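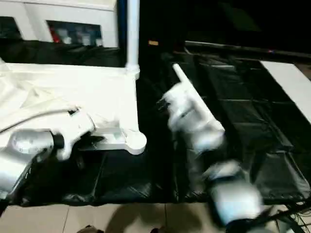 White table, black sheet.

Tuesday, very late, should be in bed. Shoulders like a coat hanger that's been sat on. I have been at the jigsaw since tea and I've only got up for the loo and the biscuits, and then the biscuits came back with me so that hardly counts as exercise.

So, the jigsaw. It's called Witthorpe Harbour at Low Tide and it came from Bhatt, the shop by the bus stop in Drustbridge with the bargain shelf under the greetings cards. I only went in for stamps! It's an Okia one, the big flat box, and it says 2,725 pieces on the lid, which is a mad number, who decides on that? I've done thousands before and I did a fifteen hundred once when I had my knee up, but never anything close to this. Sneha was with me and she said, "Where will you put it?" and I said I'd work that out later, and I have not worked it out. The dining table is out of action until further notice. I had my soup on the ironing board last night, and I have to say it's a very good height for soup.

First evening was all turning over. I do love turning over. Every single piece face up before you're allowed to join anything, that's how Mum did it and I can't do it any other way, even though I had four bits of the lighthouse in my hand at one point and they were obviously friends. I gave in on the lighthouse. It's done now, it's lovely, it has a red door the size of a grain of rice.

Then the edges. I thought I'd have the edges done by the ten o'clock news and they took me two evenings, and there's still a gap along the top where the sky goes from pale grey to slightly less pale grey. I have tried everything in that gap. I've tried pieces in it that I knew for certain were mud.

And there is such a lot of mud, diary. I didn't take it in when I looked at the lid. You look at a lid and you see boats and bunting and a nice little pub with tables out the front, and you don't notice that the whole bottom third is brown with a rope going through it. I've done the rope. The rope was a treat. Either side of the rope it's going to be a long winter. 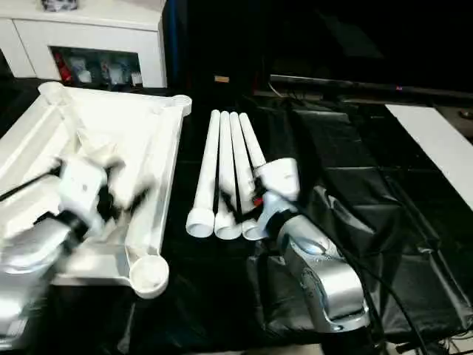
7 min read

Wednesday now, I suppose, or near enough, as I've just heard the clock go. I was going to stop and then I found the other half of the ice cream van.

Kausar came over on Sunday afternoon with her own cushion, which told me she meant business. She is a completely different sort of puzzler from me. I go by colour and she goes by shape - she'll pick up a piece, look at it as if it owes her money, and put it straight in without even checking the lid. She did the whole pub roof that way, tiles and all, while I was still making the tea. I was a bit put out, if I'm truthful, because I'd been saving that roof. But then she got stuck on the gulls, and I'm good at gulls, so we evened up. We had the radio on and didn't talk for ages, and then we talked about her mother's house for ages, and neither of us looked up while we did it. I think that's the best thing about a jigsaw with somebody. You can say all sorts to a fishing boat.

She thinks there's a piece missing from the harbour wall. I do not think there's a piece missing. I've moved the rug and had the back off the sofa and looked in the hoover bag, which was a low point, and I found an earring and a good deal of rice. No wall. But the box was still sealed when I bought it, so it has to be here somewhere, and I'm choosing to believe it's stuck on the underneath of something.

Sneha rang while Kausar was here and asked if we'd finished yet. Finished! She thinks it's like doing a crossword. I told her to come over and do some mud and she said she was washing her hair.

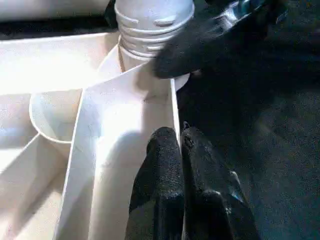 Sorting is where I've gone wrong, I can see that now. I started off with saucers, one for boats, one for sky, one for people's faces and so on, and then I ran out of saucers and moved on to baking trays, and you can't get at a baking tray when it's underneath another baking tray. Twice I've tipped sky into water and had to start again, and they are practically the same blue. What I want is something with proper compartments, like that white plastic tray with the tall thin panel running down it, so that sky stays on its side and water stays on the other and I can't muddle them with my sleeve. Walls, basically. Saucers have no walls. I could try egg boxes, but the pieces are on the large side and I'd be forever fishing them out with a fingernail. Muffin tins might do it. Kausar has muffin tins. I'll ask her nicely and pretend I'm baking.

My other problem is the cat from next door, who has discovered that the table is warm under the lamp and has had a lie down on the fish market. He went off with a bit of awning stuck to his tummy and I had to follow him along the fence in my slippers calling him darling. Got it back. It's slightly chewed but it fits.

I'd like to have it done before my brother comes, as we'll need somewhere to eat and I can't see him taking to the ironing board. He'll say, "And what do you do with it when it's finished?" because he always does. You look at it for a week, and you show whoever comes to the door, and then you break it up and it makes that lovely tearing noise going back into the box. I did think of gluing this one. Then I thought about having that much mud on the wall.

Right. Lamp off. I've left two boats without their masts, and one piece of the pub window is on the arm of the chair, so don't sit there in the morning.

Buy stamps! I never did get the stamps.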